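Troltmont says its new hydrogen bus depot on the east side of the city will open in May, with room to fuel 47 buses a night. Whether there will be 47 buses to fuel is another matter.

The city announced the plan this week in a two-page statement that was long on tonnage and short on delivery dates. The depot stands on the old Yurchenko rail yard and has nine pumps under a single steel roof. Truseo, the company that built it, says each pump can fill a bus in the time it takes a driver to finish a coffee. It did not give a figure in minutes when asked.

At present the city owns five hydrogen buses. Two of them run on the airport route and the others are used as spares. The rest of the fleet is on order from Duvo, which has already moved its delivery schedule back twice and now says only that the first new vehicles will come "in the coming months."

The city's transit office insists the timing makes sense. Building the depot first, it says, means new buses can go straight into service. That was also the argument for the tram loop, which was finished well ahead of its trams and spent two winters fenced off.

Money is harder to pin down. The statement puts the depot within budget but does not say which budget, and the figure approved by the city council was revised last fall. A request for the current total was not answered by the end of the day. 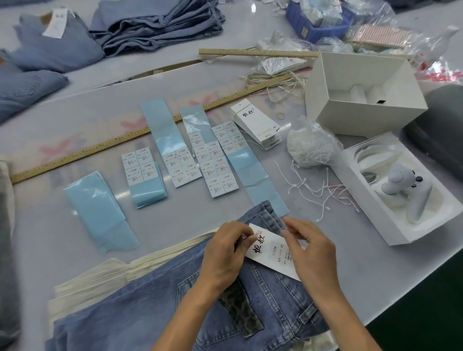

A tag marked XS is attached to a pair of jeans.

Supporters of the project point to jobs. The city expects about 200 people to work in and around the depot once it is fully running, a number that includes drivers who already work for the bus network and would simply report to a different gate. Take those out and the gain looks smaller, though the statement does not say by how much.

There is also the question of where the hydrogen comes from. Truseo will truck it in for now. A plant to make it on site is described as a "second phase" - no start date, no contract and no cost attached.

Residents can tour the depot on Saturday morning. One of the airport buses will be parked at the pumps for the occasion, and the city says shuttle service from downtown will be free. The shuttles run on diesel.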